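Lernen aus Vorführung – Begleittext zur Übung
Kapitel 4: Aufgaben von Hand zeigen und fernsteuern

4.1 Zwei Wege, eine Aufgabe vorzumachen

Bisher haben wir Bahnen programmiert: Punkte anfahren, speichern, Geschwindigkeit festlegen. Für Teile mit fester Lage reicht das. Sobald Teile ungeordnet in einer Kiste liegen oder sich beim Greifen verformen, wird der Programmieraufwand schnell größer als der Nutzen. Man zeigt dem Roboter die Aufgabe dann lieber und lässt ein Modell aus den Aufzeichnungen eine Regelung lernen.

In der Übung kommen 2 Verfahren vor.

Vorführung mit der Hand. Eine Person erledigt die Aufgabe selbst, eine Kamera am Kopf zeichnet auf. Die Handhaltung wird nachträglich aus dem Video geschätzt. Das geht schnell und braucht keinen Roboter. Kräfte fehlen in den Daten, und verdeckte Finger werden oft falsch geschätzt. Außerdem hat die menschliche Hand mehr Freiheitsgrade als unser Greifer, die Bewegung muss also übertragen werden (Retargeting, siehe 4.4).

Fernsteuerung. Die Person bewegt einen Führungsarm, der Roboterarm folgt. Aufgezeichnet werden Gelenkwinkel, Greiferöffnung und die Bilder der Handgelenkkamera. Die Daten passen ohne Umrechnung zum Roboter. Dafür dauert jede Vorführung länger, und ungeübte Personen machen viele Pausen. Diese Pausen lernt das Modell mit, wenn man sie nicht herausschneidet.

4.2 Was eine brauchbare Vorführung ausmacht

Anfang und Ende müssen eindeutig sein. Beide Hände beginnen außerhalb des Arbeitsbereichs und kehren dorthin zurück. Ein Teil, das herunterfällt, wird nicht kommentarlos aufgehoben: Vorführung abbrechen, im Protokoll mit F kennzeichnen, neu beginnen. Korrekturen innerhalb einer Vorführung sind dagegen erwünscht, etwa ein zweiter Griff nach einem verrutschten Teil. Ohne solche Stellen kennt das Modell nur den glatten Verlauf und findet nach einer kleinen Abweichung nicht zurück.

Die Ausgangslage der Teile wird nach jedem Durchgang verändert. Im Datensatz Gorkitz aus dem vorigen Semester wurde das versäumt. Von 800 Vorführungen blieben nach der Durchsicht zwar 778 übrig, die Kisten standen aber fast immer an derselben Stelle. Die gelernte Regelung griff daneben, sobald man eine Kiste um eine Handbreite verschob.

4.3 Beidhändige Aufgaben

Arbeiten zwei Hände gleichzeitig, muss die Zuordnung in den Daten stimmen. Links und rechts werden aus Sicht der vorführenden Person angegeben, auch bei Aufnahmen mit einer festen Kamera von gegenüber. Zu jeder Hand gehört eine eigene Spur mit den Phasen Annähern, Greifen, Halten, Ablegen und Ruhe. Die Spuren dürfen sich überlappen.

Schwierig sind Teile, die gleich aussehen. Bei den Handtrainern aus der Übung kommt hinzu, dass Griffe und Bügel schwarz sind und sich im Haufen kaum voneinander abheben. Oft ist die blanke Feder das einzige Merkmal, an dem man die Teile auseinanderhalten kann.

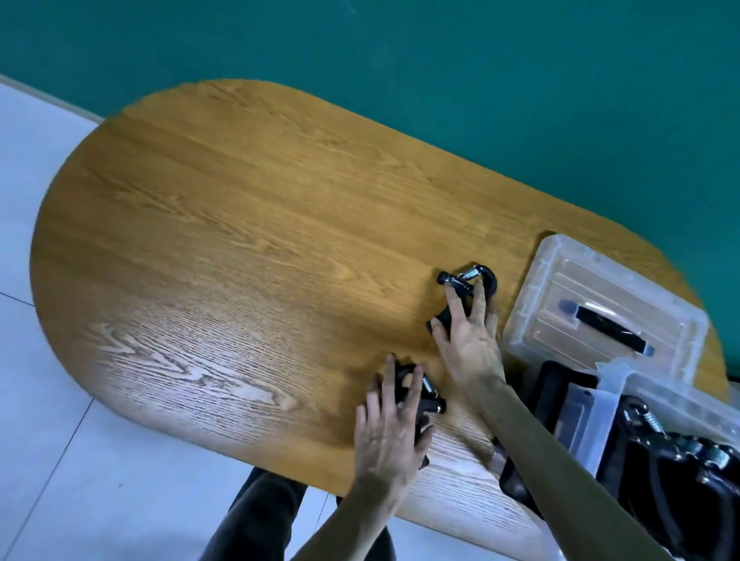 Plolport
Übungsleitung Robotik, Lehrwerkstatt Zullus

Für die Beschriftung gilt: Jede Hand bekommt das Teil zugewiesen, an dem sie gerade arbeitet. Rechts ist es der Handtrainer nahe der Tischmitte, links der zweite, näher an der Person. Die Trainer im Haufen neben den durchsichtigen Kisten erhalten keine Kennung, solange keine Hand nach ihnen greift. Verdeckt der Unterarm einen Teil des Haufens, wird das als Verdeckung eingetragen; die Teile gelten weiter als vorhanden.

4.4 Übertragung auf den Greifer

Der Parallelgreifer Fuchs hat zwei Backen. Aus der geschätzten Hand verwenden wir daher nur Daumenspitze, Zeigefingerspitze und Handwurzel. Der Abstand der beiden Spitzen ergibt die Öffnung, die Handwurzel die Lage des Flansches. Griffe mit gespreizter Hand oder mit den Fingern auf dem Bügel lassen sich so nicht abbilden und werden vor dem Training aussortiert.

4.5 Aufgaben

Jede Gruppe nimmt 11 Vorführungen mit der Hand und 11 mit dem Führungsarm auf. Vergleichen Sie Dauer, Zahl der Abbrüche und Länge der Pausen. Tragen Sie die Phasen beider Hände für eine Vorführung Ihrer Wahl in das Formular ein und begründen Sie strittige Übergänge in je einem Satz. Abgabe im Juni, zusammen mit dem Protokoll zu Kapitel 3.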